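Lemlem Negussie
Tue 13 October

I work at Stulleck, on the tray clearing side. Since March I've spent most of my week next to robot arms instead of next to a dishwasher. A few people have asked what that's like, so a short thread.

Before this I did five years in the wash-up at our Dosden kitchen. On a full day 800 trays came back through the hatch. You scraped, sorted, stacked and pushed the rack in. Cutlery first, then cloths, then bowls and mugs. Your hands learn it and after a while you think about other things.

What the arms are learning is that first bit, the sorting. Getting the cutlery off, dealing with the napkin, unstacking what people have stacked. The wash-up crew were asked if anyone wanted to move across and help. Two of us said yes. Same pay for the first month, then a grade up.

My job is mostly setting trays. I lay them out the way customers leave them, which the engineers were bad at. Theirs were too tidy. People put a small bowl in a big bowl, shove the mug behind and drop the napkin wherever. 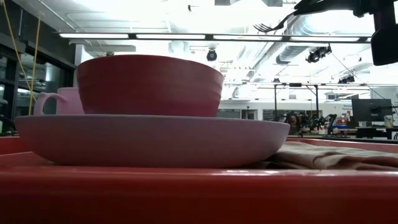
Fork in the gripper, bowls and napkin still on the red tray.

Forks are a pain. They're thin, and they like to slide under things. Spoons are easier. Napkins I would have guessed were simple, but a cloth has a different shape every time you put it down, and one tucked under a bowl is harder again.

I also write up the drops and the bad grips. The log is called Fikre, don't ask me why. Last week I put in 127 entries. You pick a reason from a list and add a line in your own words. I asked for "stuck to the bowl" to be added to the list and it was there the next morning.

What's changed for me: my back is better. I sit down for part of the day. My hands aren't cracked. I miss the noise a bit, and I miss having eight people to talk to. It's quiet up here and the talk is mostly about cables.

What's changed for the kitchen: nothing yet, as the arms aren't down there. Bestanau is meant to be the first site, with one line. We've been told no jobs go there before next year and that hours will be looked at after that. People heard the second half of that sentence louder than the first. So did I.

My old shift lead asked me if I was training my replacement. I said some of it, yes, the scraping and sorting part. Racks, pans and the floor are still people. She said the floor was the bit she'd have given away.

There's a staff meeting on hours in almost 30 days. I'll add to this thread once I've been.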